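Melletti holiday flat: my spring safety check, with comments

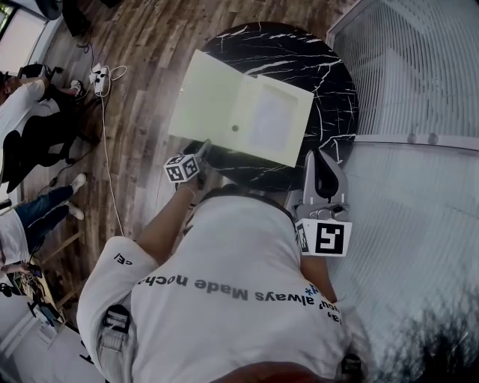 I do this check every April before the first guests arrive, and I've typed it up properly at last so Zuzana can do the next one without ringing me every five minutes (she knows I don't mind really!). Start in the living room, as most of the heavy stuff lives in there. The round table has a black marble top with thin white veins, and people will lean right over it without a thought, so push down hard on the edge at several points and see if anything rocks. Then run a cloth round the rim and feel for chips.

Table top and base
OK. Tightened two bolts underneath, a quarter turn each. Felt pads replaced.

Smoke alarm, hall
OK. Pressed the button and nearly fell off the steps, it's that loud. Battery changed anyway.

Smoke alarm, bedroom
FAIL, now fixed. It chirped and then gave up. Past its date, so I fitted the spare from the cupboard. Need to buy another spare.

Carbon monoxide alarm
OK. Moved it off the top of the boiler cupboard, where somebody had put it to get at the shelf.

Gas boiler
Not mine to judge! Finn Eichhorn is booked to service it. Leave the cupboard clear for him please, he's a tall chap and it's a squeeze.

Bookcase fixing
OK. Strap is tight to the wall. Gave it a good tug.

Window restrictors
One stiff in the bedroom, a drop of oil sorted it. The bathroom one is missing a screw. TO DO.

Stairs and handrail
There are 14 steps and I went up and down the lot holding the rail. Loose bracket near the top, still waiting on Jagadeesh to bring his long drill over.

Plugs and leads
Kettle, toaster and lamps all fine. Threw out the old extension lead behind the sofa, the casing had split. The new one was £14 from Quaye.

Fire blanket
OK, on its hook by the kitchen door and well away from the hob.

Still open: bathroom screw, stair bracket, spare alarm, boiler. Zuzana, the key to the meter cupboard is back on the blue hook.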